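In Defense of the Table With Things on It

There is a kind of advice, very popular in the months when people are stuck indoors, that treats every flat surface in a building as a moral test. Clear your counters. Clear your desk. A clear table is a clear mind. I have read a great deal of this advice, mostly while leaning on a table that had things on it, and I would like to register a complaint.

My complaint concerns the middle-sized table. I have no quarrel with the dining table, which has a job and a schedule. The nightstand is between a person and their conscience. I mean the table that sits near the middle of a shared room and belongs to whoever is walking past it with their hands full. Every workplace has one. So do church basements, bowling clubs, and the homes of people with more than two hobbies. It gets called the craft table, or the back table, or, in one office where I spent four years, "Ginette's table," after Ginette McKinnon, who had retired before I got there and by all accounts never put anything on it.

The organizing industry hates this table. I know because I once paid to be told so. Réjean Pelletier runs a weekend course in what he calls surface discipline, and in a weak moment one June I signed up. The course came with a workbook and a set of gray bins from a company named Tultano, which makes bins and, as far as I could tell, the worries that go in them. Réjean is a pleasant man with very good posture. He asked us to photograph our worst surface and bring the picture in, and then he went around the room and said the same thing to each of us, in a low voice, like a dentist. "What is this table for?"

The correct answer was a single noun. Mail. Sewing. Homework. Anybody who offered two nouns was handed a second bin.

I have thought about that question a lot, and I now think it was a dirty trick. What is a sidewalk for? What is a pocket for? I carry keys in mine, and receipts, and on occasion half a granola bar, and so far I haven't been asked to pick one. A shared table is a pocket for a group of people. It holds what they're in the middle of. When they are in the middle of several things, it gets lumpy, and Réjean Pelletier gets a customer.

The bins, for the record, did not hold up their end. I sorted my table into six of them over a long afternoon, labeled the fronts, and stacked them in a closet, where they had the effect of making everything in them stop existing. I bought a second stapler because the first was in Bin 4 (Desk, General). I missed a cousin's birthday with her card already written and stamped in Bin 2 (Outgoing), a bin from which nothing ever went out. A thing on a table is a kind of note to yourself. A thing in a bin has been filed, and you can go a long time without visiting a file.

Chantal Fehr, who did the course the same weekend and is a far more successful graduate than I am, says I've missed the point. Chantal keeps a table at home with one bowl on it. The bowl is empty. When you visit her with a casserole, you stand there holding it, because it would be like setting a boot on an altar, and eventually she takes it from you and puts it on the stove. I like Chantal very much. I have never once sat down at that table, and I don't believe she has either.

I grant her side of it, up to a point. There is such a thing as a table that has been given up on. You can tell it by the bottom layer. If the lowest item on the pile is a flyer for an event where people have since met, married, and moved to Oregon, then somebody should come with a box. I also accept that food is a special case, and that a banana has about the same shelf life as a good intention. Wipe the table down. Take home your dish. I'm not a barbarian, whatever is implied on page 2 of my workbook evaluation.

But most tables haven't been given up on. They are in use, and use is untidy when you catch it halfway. The advice people always want to show you a table at the end of the day, wiped and blank, as if that were its natural condition and the rest of the time it was ill. I'd say it the other way around. The blank table is just waiting for somebody to come in with a bag.

My friend Serpil Bilgin, who teaches an after-school group and has opinions on furniture you can hear from the parking lot, told me she judges a room by how fast she can put her mug down. If there's a spot within reach and it doesn't cause a meeting, it's a good room. She had a supervisor once, at a place with a lot of Hafþórsson shelving and a rule for each shelf, who left sticky notes next to unattended mugs. The notes said "Yours?" Serpil says she still sees that question mark when she can't sleep. She left after 4 months and took the mug with her.

I've adopted her test, and it has improved my social life. Rooms that pass it tend to have people in them who will tell you where the bathroom is without looking up. Rooms that fail it have a laminated sign about the bathroom.
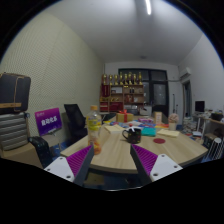

What I look for now is whether a table can hold an ordinary minute and a special one without making them take turns. Clean tables can't do this. On a clean table a present looks like evidence, and a drink looks like something you'll be asked to move. On a table already doing a few jobs, a yellowish-tan gift box with a red ribbon and bow can sit toward the back, over the wide spread of bright flat packages and printed papers, and a black mug can sit up front with its handle out to the left, and neither one makes the other look silly. The orange-capped drink bottle gets to stand there like it pays rent. Ask Réjean's question of a table like that and you would need more nouns than he has bins. Two lots of pale yellow paper, which the workbook would want married and put away together, have ended up on either side of the mug, and I find I'm not troubled by it. I could put a casserole down in there somewhere. I'd have to shift something, but shifting something is how you find out what it is.

Then there are the trophies. The anti-clutter people are at their coldest about trophies. The workbook has a full chapter on them, called "Past Wins," and it advises taking a picture of each one and then letting the object go, "with thanks." I'd like to see someone try this on eight gold trophies lined up along the top of a brown shelving unit, where they are bothering no one and are, frankly, the best-behaved things in the room. They're even in a row! That's all the discipline a wall can be asked for. The table can go on being the table, and the two of them will get along fine.

My own trophy, since fairness requires me to disclose it, is for second place in a regional chili contest sponsored by Skisik, a hardware store that has since become a different hardware store. It's on top of my refrigerator. I haven't thanked it and I'm not letting it go.

The real objection to a busy table, the one Réjean finally got to on the second afternoon when we were all tired, is that visitors will judge you. He said a guest forms an opinion of a room in four seconds. I believe that. I form mine in less. But I've noticed what the opinion usually is, when I walk in on somebody else's half-finished business, the paper out and a drink on the go. I think: good, they're in. I think there's probably coffee. I have never had this feeling in front of an empty bowl.

There is money on the other side of this argument, so I don't expect to win it. Vega Ortuño, who sells used office furniture and has seen what people do when they're serious, tells me the thing everyone wants this year is the Irkard, a table with a slight slope to the top so that nothing can be left on it. It costs 2000 dollars. Pens roll off it. Mugs, she says, creep. She has sold several to firms that used to be cheerful, and she delivers them herself, and every time, she says, while she's getting the paperwork signed, somebody from the office comes along with a box of something, walks up to the new table, stops, and puts the box on the floor.

I asked what happened to the old tables, the flat ones. She has a warehouse of them, and she'll let one go for 444 dollars with the scratches included. I bought one in the spring. It already has a coat on it.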